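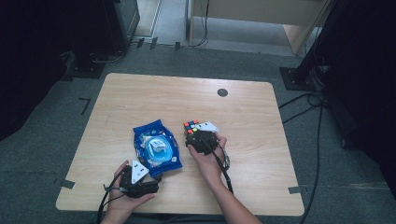

The table with the cable grommet, as discussed under item 2

Besalham Shared Rooms — Users' Meeting
30 Nov 2025
Chair: Tsutomu Ogura. Minutes: Subbarao Namboodiri. Apologies: Sosa (no one from Sosa has ever attended, but they apologise beautifully).

1. Last minutes
Agreed, after the word "shambles" in the June minutes was changed to "delay".

2. The table
TO reported that the light wood-grain table is staying. Stuvimari had asked for a square one on the grounds that rounded corners waste space. The meeting looked at the rounded corners for a while and was unable to find the wasted space.
The round grommet near the back edge was raised again. It is for cables. It has been used for pen lids, a teabag and, once, a parking ticket. Users are asked to stop posting things.
A replacement table was quoted at 328 pounds, delivery extra. Declined.

3. Things left on the table
Wipes: one pack to live in the room, to be used on the tabletop and then put back. SN asked who buys the next pack. Long silence. SN buys the next pack.
Puzzle cube: remains scrambled. Roteck offered to solve it by the next meeting and were reminded they said so in June. The cube may stay provided it is put away with everything else at the end of a session.

4. Carpet
The dark grey-green was defended by TO as practical. It hides most things, including, for 12 days, TO's keys. Cleaning quote of 1069 pounds for the whole floor received with laughter and sent back.

5. Any other business
Stuvimari asked whether the table could be turned to face the other way. Left over — it was lunchtime.

Actions
SN: wipes.
TO: label for the grommet, polite wording.
Roteck: cube.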